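よくあるご質問　ハンドヘルドグリッパーの比較試用について

このページでは、Thakurの試用プログラムに申し込む前に、皆様からよくいただく質問にお答えします。比較の対象は、手持ち型グリッパーのGudowとGrelnessの2機種、および記録用コントローラーのBananoです。日本語の表現に分かりにくいところがありましたら、どうぞお知らせください。すぐに直します。

GudowとGrelnessは何が違いますか。

一番大きい違いは重さと指の形です。本体の重さはGudowが317グラム、Grelnessが257グラムです。数字だけを見るとGrelnessのほうが楽に思えますが、Gudowは重心が手首に近いため、短い作業ではあまり差を感じないという意見が多いです。長い作業では、やはりGrelnessのほうが疲れません。指の先は、Gudowが四角くて平らな形、Grelnessが丸くて少し柔らかい形です。

どちらを選べばよいか、はっきり教えてください。

物の種類によって答えが変わります。筒や箱のように形が決まっている物を多く扱う場合は、Gudowをおすすめします。布、袋、果物などが中心の場合は、Grelnessのほうが失敗が少ないです。両方を扱う場合は、最初にGudowを借りて、困った作業だけをGrelnessで試すという順番がよいと思います。私たちの社内でも、この順番で比較しました。

社内の比較では、何回試しましたか。

合計で800回です。2機種に同じ数を割り当て、同じ机、同じ物、同じ作業者で行いました。作業者が慣れることの影響を小さくするために、50回ごとに機種を交換しました。最初は午前にGudow、午後にGrelnessという分け方をしていましたが、午後は窓からの光が強くなり、映像の条件が変わってしまいました。そのときの記録は集計に入れていません。

成功と失敗は、どのように決めていますか。

物を持ち上げ、決められた場所に置き、指を開いて離したあとに物が倒れなければ成功です。途中で持ち直した場合も成功に数えますが、持ち直した回数を別の欄に書きます。置いた位置が目標から50ミリ以上離れた場合は失敗です。この基準は少し甘いという意見もいただいています。厳しい基準が必要な方は、記録ファイルの位置の値を使って、ご自分で再集計することができます。

コントローラーのBananoは必ず必要ですか。

指の開閉と映像の時刻を合わせて記録したい場合は、必要です。映像だけでよい場合は、Bananoがなくても使えます。ただし、あとから時刻を手で合わせる作業はとても時間がかかります。私自身が一度それをして、後悔しました。試用の間はBananoの料金が含まれていますので、まず接続して使っていただくのがよいと思います。

Bananoのランプがオレンジ色のまま変わりません。

時刻の同期が終わっていない状態です。次の順番で確認してください。
1　本体の電源を切り、カメラのケーブルを一度抜きます。
2　ケーブルを奥まで差し込みます。途中で軽い音がしますが、そこからもう少し入ります。
3　電源を入れ、指を完全に開いて、完全に閉じます。これを2回くり返します。
4　ランプが緑色になったら、記録を始めることができます。
それでもオレンジ色のままの場合は、ファームウェアが古い可能性があります。12月より前に発送した機器は、更新が必要です。

カメラはどの位置に付けるのがよいですか。

指の両方の先が、映像の下のほうにいつも入る位置にしてください。片方の指しか見えない映像では、あとで物との距離を判断することが難しくなります。角度を下に向けすぎると、指の近くはよく見えますが、次に向かう物が見えません。反対に、上に向けすぎると、つかむ瞬間が見えなくなります。標準の取り付け金具には角度の目盛りがありますので、決めた値をメモしておいてください。機種を交換するときに、同じ値に戻すことができます。

黒い指は映像で見えにくくありませんか。

暗い色の机の上では、確かに見えにくいです。明るい色の木の机か、明るい灰色のマットを使うと、指の輪郭がよく出ます。指にテープを貼る方もいらっしゃいますが、先の部分には貼らないでください。摩擦が変わり、2機種の比較が正しくできなくなります。

照明について、条件はありますか。

特別な照明は必要ありません。ただ、強い光が一つの方向だけから来ると、指の影が物に重なります。天井の照明に加えて、反対側から弱い光を入れると、影が薄くなります。記録の途中で明るさを変えないことも大切です。

左利きでも使えますか。

はい、どちらの機種も使えます。Gudowは引き金の位置を変えるために、ねじを一つ外す必要があります。Grelnessは左右が同じ形なので、そのまま使えます。左利きの方のために、Gudowを先に組み替えてから発送することもできます。申し込みのときに備考欄に書いてください。

指の間に物がはさまって、開かなくなりました。

無理に引かないでください。電源を切ると、指の力が抜けます。そのあと、物を横の方向に静かにずらして外します。外したあとは、両方の指が平行になっているかを確認してください。少しでも傾きがある場合は、使用をやめて、ご連絡をお願いします。

映像や記録は、Thakurに送られますか。

送られません。記録はBananoの中のカードだけに保存されます。返却の前に、必ずカードを抜いてください。忘れて返却された場合は、中身を見ないでカードをお返しします。

ワイヤーのかごから物を取り出す作業は、試用の課題に入れてもよいですか。

はい、ぜひ入れてください。2機種の差が分かりやすい課題の一つです。かごの網は細かいので、映像では中の物と線が重なり、距離を読むことが難しくなります。横から近づくと縁に指が当たりやすいため、最初は上から入れる方法で練習してください。指を大きく開いたまま下ろすと、かごの壁に当たることがあります。かごの上で一度止まり、物の幅より少し広いところまで閉じてから下ろすと安定します。
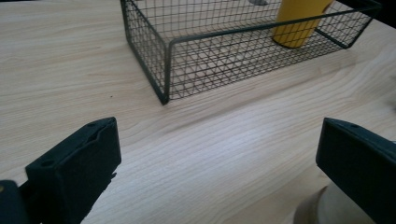 また、軽いかごは、指が縁に触れただけで机の上を動いてしまいます。かごの底に滑り止めのシートを敷くか、四つの角を机に固定してから始めてください。固定した場合は、そのことを記録の備考欄に書いておくと、2機種の結果を比べるときに役に立ちます。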